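Mavine Work Table

The Mavine is a plain rectangular work table with a light beige wood top. Hemmin builds it for home offices, back rooms, mail desks and anywhere else a table gets used for several jobs in the same day. It has no drawer, no shelf and no built-in wiring. The top is flat from edge to edge and the legs sit at the corners, so a chair can go on any side.

Item number 668
Made by Hemmin
Shipped from our Purkport warehouse
In stock

Price: $300, delivery extra

Overview

Most desks are sold with a front and a back. The back is usually closed off with a panel, and the person on that side has no room for their knees. The Mavine is open all the way around. One person can sit and type while another stands across from them and packs an order, and they can trade places without moving the table.

The top is finished on both faces and on all four edges. The finish is a clear matte coat that keeps the pale color of the wood. It doesn't throw much glare from a ceiling light, and packing tape peels off it without lifting the surface as long as the tape hasn't been left on for weeks. Small scratches can be rubbed down with fine sandpaper and recoated. Hemmin sells the coating in small cans and we keep it at the Purkport store.

Corners are slightly rounded. The underside has pre-drilled holes for the legs and for the optional cable tray. If you don't order the tray, the holes stay hidden and can be left alone.

Size and build

Top: solid wood, light beige, matte clear coat
Width: 43 inches on the short side
Length: see the size chart at checkout, two lengths offered
Legs: four, bolted, with leveling feet
Frame: steel rails under the long sides
Assembly: required, hex key included
Cartons: 3

The 43 inch side is the one to measure for. It is deeper than most desks and will not fit in some alcoves. We get returns every month from people who measured the wall and forgot the depth, and then found that the chair had nowhere to go. Put tape on the floor where the table will stand and pull a chair out behind it before you order.

The leveling feet turn by hand. On a concrete floor, set them after the table is in its final spot. On carpet you may need to reset them once, a few days in, when the feet have settled.

Using the table

The depth leaves room for a laptop and an open carton at the same time, with network gear or office supplies to one side. The surface is smooth enough that boxes slide across it, so a person sitting down can pull the next one over without getting up. For heavier cartons we recommend lifting. Staples on the bottom of a box will mark the finish.

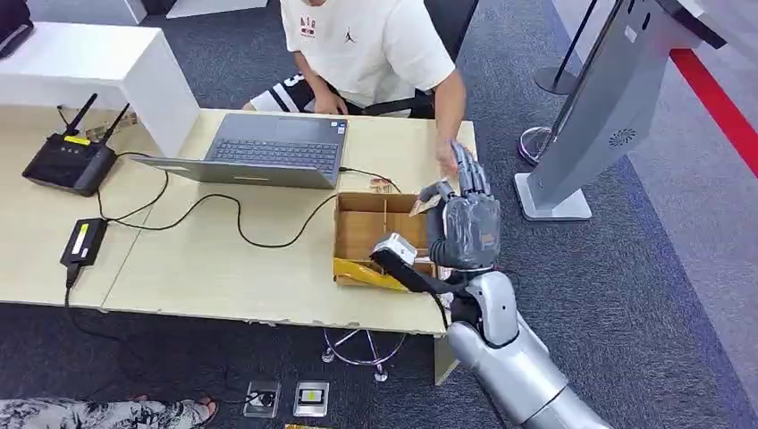 Can I clamp things to the edge of the top?

Clamps that open to at least two inches will fit anywhere along the short sides. On the long sides, the steel rails run close to the edge and leave less to grip, so use a small clamp there or place it near a corner. Put a scrap of cardboard or felt under the jaws, because bare metal leaves a dent in the wood.

Cable tray

The tray is a shallow steel channel that bolts to the underside. It holds a power strip and the slack from a few cords. It comes in black only. The holes are drilled so it can go nearer to either long side, and it can be moved later with the same hex key.

If you keep a router, a dock or a charger on the table, order the tray. Loose cords on a packing surface get caught under boxes and pull things over. With the tray in place the cords drop straight off the edge and stay out of the way of your feet.

The top has no grommet holes. We are often asked to drill them and we don't. Drilling your own is fine and doesn't void the warranty on the legs or rails, but it does end coverage on the top. Seal the raw wood inside the hole with the Hemmin coating.

Seating

The table is standard desk height and works with most office chairs. Chairs with fixed arms may not slide all the way under, so check the arm height against the clearance on the size chart. The rails take up a little of the space between the top and your knees.

We sell the Collier chair to go with it. The Collier has no arms and a low back, and it pushes fully under the table from any side. It is sold singly and is not included in the table price.

Assembly

Set aside a clear area of floor and open the carton with the top in it first. Lay the top face down on its own packing blanket. Bolt the rails on finger tight, then the legs, then go around again and tighten everything with the hex key. Tightening one leg fully before the others are on will pull the rail off line and the last bolts won't start.

Turn the table over with two people. The top is heavy and the legs should never take the weight at an angle.

Check the bolts again after a month. Wood moves a little when it comes into a heated room, and a quarter turn is usually all they need. If a bolt keeps working loose, write to us and we'll mail a lock washer set at no charge.

Care

Wipe with a damp cloth and dry it off. Dish soap is fine for grease. Don't use spray polish with silicone in it, as tape and labels won't stick to the surface afterward and any later coat of finish will fisheye. Ink from markers comes off with rubbing alcohol if you get to it the same day. Test the alcohol on the underside first.

Use a mat for cutting. A box knife will go through the coating on the first pass, and dirt gets into the line. A self-healing cutting mat left at one end of the table saves a lot of sanding.

Hot mugs leave white rings on the matte coat. They often fade in a day or so. If they don't, the ring has to be sanded and recoated.

The color will deepen slightly over the first year in a room with strong daylight. Anything left in one place all that time will leave a lighter patch underneath. Move things around now and then if it bothers you.

Delivery

The table ships in three cartons on the same truck, and they are normally brought in together. Count them before you sign. The cartons are marked with the item number and a letter, and the leg carton is the small one that gets left behind.

Standard delivery is to the first dry spot inside your door. Stairs and elevators have to be booked ahead. You can also pick up from Purkport, where the loading door is open until 4 p.m. Bring a vehicle that can take the top lying flat. We don't tie loads to roof racks.

Look at the corners of the top the day it arrives. Report shipping damage with a photo of the corner and a photo of the carton label, and keep the packing until you've heard from us.

Returns

Unused tables can come back within the return period shown on your receipt. The top has to be in its original blanket and carton. Tables that have been assembled can be returned for store credit if there are no marks on the surface. Drilled tops can't be returned.

Return freight is paid by the buyer unless the table was damaged or we sent the wrong one.

Warranty

Hemmin covers the legs, rails and hardware against defects. The top is covered against splitting and warping in normal indoor use. Scratches, rings, dents and color change are wear and aren't covered. Neither is use outdoors or in an unheated garage.

Parts and add-ons

Cable tray, black
Leveling feet, set of four
Bolt and hex key set
Matte coating, small can
Felt pads for the feet
Collier chair

Replacement legs are sold in pairs. Tell us whether your table has the short or the long top when you order rails, as the two are not interchangeable. The length is stamped on the inside face of each rail, near the end bolt.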